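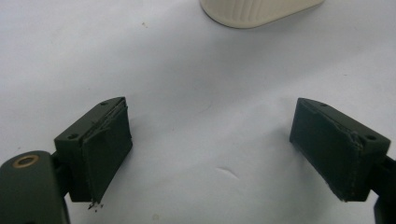 White on white at the first table, with the cream one up at the back.

So I finally made it to the Saturday open day at Starden, the bottle place out past Bevville, and I stayed over three hours (I'd planned on two!). Noelia Sepúlveda took our group through, and she let us ask anything — caps, seams, why so many of their bottles come in that off-white. It hides yellowing on a shelf, she said, and customers keep ordering it.

My favorite stop was the big one with the ribbed screw cap. I love a cap you can get a grip on, and I went on about it to poor Efa Bowen all through coffee.
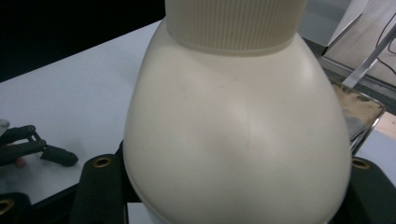 Wide cap, round shoulders, and a faint seam down the front.

Go early if you can, the parking lot only has six visitor spots. The next open day is in August and I've already put my name down.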